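My Desk, Before and After the Big Clear-Out

I finally did it! After 2 years of piling things up in the back room at Zornermont, I spent a whole May afternoon clearing my desk. Idalina Abreu talked me into it (she did hers last winter and wouldn't stop going on about it), so blame her if you end up emptying drawers tonight.

My one rule was that only the stuff I reach for every day gets to live on top. Everything else went into the Huttunen boxes under the window – 17 pens, a stack of old receipts, more cables than I want to admit.

The white top
I'd forgotten how nice a plain white desk is. Phone goes flat, screen up and off while I'm working, and the small white gadget sits a bit behind it. 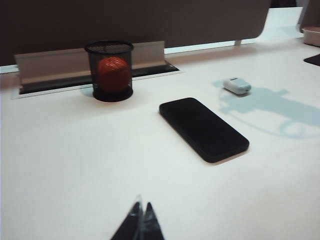

Armindo Macedo gave me grief for not adding a plant, and he may get his way yet. I'm still looking for a lamp I like, too – the Grellach one was way too tall for me and went straight back.

If you've got a favorite small lamp, leave me a note in the comments! The kitchen shelves are up next.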